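A Day at the Hernstead Open House
March 18, 2022

I had been meaning to get over to Hernstead ever since Brisa Carrillo stood up after Mass last September and told us what the parish there was doing with its old convent school. So when the invitation to the spring open house came in the bulletin, I signed the sheet in the vestibule before I'd even checked my calendar, and then talked three others into coming along in my car. It's 61 miles door to door, a good part of it on the river road, and we said a rosary on the way and got through most of a bag of oranges.

For anyone who missed Brisa's talk, the short version goes like this. The Sisters left the convent school more than a decade ago, and the building sat locked up while the diocese tried to decide what to do with it. When families began arriving in town, many of them refugees and many of them Eastern Christians with no parish of their own rite within a day's drive, the pastor asked whether he could have two of the classrooms. Two classrooms became the whole ground floor, and now it's called Ochoa House, after the Sister who taught first grade there for most of her life and who, from what I heard over lunch, was both greatly loved and greatly feared.

We were met at the side door by Ximena Maldonado, who directs the house and who must have been on her feet since dawn. She's a small, quick person with a lanyard full of keys, and she greeted every one of us as if we were the guest she'd been waiting for. Coats went on the radiators (it was a raw, wet morning), coffee was put in our hands, and we were told to wander until the bell. I do love being told to wander.

The bell, by the way, is the original school bell, and a boy of perhaps eight had the job of ringing it. He took it very seriously. We all filed into what used to be the cafeteria, where there were folding chairs set out for 100 people and a fair number more than that standing along the back, and Father opened with a prayer in English and Spanish. Then Periklis Lazaridis, a deacon from the Greek Catholic community that shares the building, sang the Trisagion, and the room went quiet the way a room does when people have put down their coffee without thinking about it. I don't have the words for it. I'll only say that my friend Dolly, who complains about any hymn written after 1950 and most of the ones written before, asked him afterward if he would write it out for her.

Ximena spoke next, and she kept it brief. Most of what Ochoa House does is after-school tutoring four days a week, English classes for parents in the evenings, and a Saturday program that mixes catechism with music, soccer and a hot lunch. The children are Latin, Melkite, Maronite, a few Orthodox, and several whose families belong to no church at all, and she was clear that the door is open to all of them. Catechism is for those whose parents ask for it. Everybody gets the lunch.

She also told us about money, which I appreciated, because people so often don't. The diocese gives them the building and pays to heat it. Everything else comes from parishes like ours, from a small foundation called Flasico, and from a supper they hold every fall that fed 400 people last year. I wrote that number down and underlined it, since I have helped run a parish supper myself and I know what it is to peel for half that many.

After the talks we were split into groups for the tour. Ours was led by Venkatesh Iyer, a retired high school math teacher who handles the tutoring schedule. He had a lovely dry way about him and he was in no hurry, which suited me very well, though I think the group behind us got tired of catching up. He took us first to the tutoring rooms, where the old blackboards are still up and still in use. They keep ten tables going on a busy afternoon, with one tutor to a table, and the older students are expected to help the younger ones once their own homework is finished. He said it was the older ones who gained most from the arrangement, and that he'd seen teenagers who would hardly speak to an adult spend half an hour explaining fractions to a second grader.

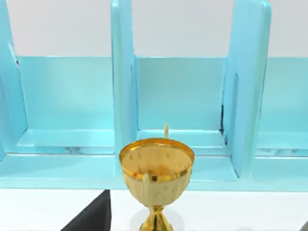
Gold cup and light blue shelving.

From there we went down the hall to the chapel, and I want to linger on it a little, as we did. It's the Sisters' old chapel, plain as can be, with room for maybe a few dozen people if they're friendly. The altar and the crucifix are as they were. Along one side the Greek Catholic families have hung icons, and a low stand has been put near the front for candles. I had wondered how two traditions would manage in one small space, and I asked the deacon about it when he came in behind us. He laughed and said that the calendar had been harder than the furniture. They keep Lent on slightly different rules and started it on different days, so that for a time each year one half of the building is fasting while the other half is still frying things. They've learned to warn each other.

He told us as well about a family from his community who came by way of two other countries, and whose oldest girl is now preparing to go to college to study nursing. He didn't give us her name and I didn't ask. He said that when they first came to the Divine Liturgy in that chapel, the grandmother stood in the doorway and wouldn't come any farther, and he thought something had offended her. She was only waiting for her son to park the car, so they could all go in together.

Lunch was soup and flatbread and an enormous dish of rice with almonds, made by the mothers from the Saturday program, with a separate table for those of us keeping the Friday abstinence, though as far as I could tell it was all meatless anyway. I sat beside Kjell Kristiansen, a Lutheran, who drives over from the next county to teach guitar. He grew up in a family where nobody set foot in a Catholic building, he told me, and now he has a key to one. We had a long conversation about hymns. He's also the person behind Stoltuvau, the youth choir, which got its peculiar name when the children were asked to suggest one and each of the smallest ones was allowed to contribute a syllable. It doesn't mean anything in any language, and they're terribly proud of it.

The choir sang for us before dessert. They did "Be Not Afraid," then a psalm in Arabic, and then a clapping song that fell apart in the second verse and had to be started over, to great applause. A little girl in the front row waved at her mother through the whole thing. I bought their CD, and then remembered on the way home that my car doesn't have anything to play it on, so if anyone in the parish still owns a CD player, please find me on Sunday!

We had meant to leave by two to beat the traffic, and of course we didn't. Dolly was deep in talk with the women in the kitchen about how they do the rice, and I had gone back to sit in the chapel for a few minutes. I thought about our own empty rooms upstairs in the parish center, where we keep the Christmas pageant costumes and those long tables with the bad legs. I don't say we should do what Hernstead has done. We're a smaller parish and our needs are different. But I did come away wondering who might be living within a mile or two of us that we haven't met – and whether anyone has thought to go and knock.

When I put that to Ximena at the door, she told me they had started with one family and a borrowed table, and that she'd be glad to come and talk with our outreach group if we'd feed her. I said we could certainly manage that.

For those who'd like to help in the meantime, Ochoa House can always use tutors for the afternoon program (you don't need to have been a teacher, and training is done on the spot), and they're short of children's Bibles in Spanish and Arabic, notebooks, and good winter gloves in all sizes. There is a box in our vestibule beside the holy water font, and I'll drive it over once it's full. They would also like to borrow large soup pots ahead of the fall supper in September. Please put your name on the bottom with masking tape, as they've had trouble returning things to the right kitchen.

Brisa is taking another carload over after Easter, on a Saturday this time so that people can see the full program with the children there. The sign-up sheet is on the bulletin board, and there were two seats left when I looked.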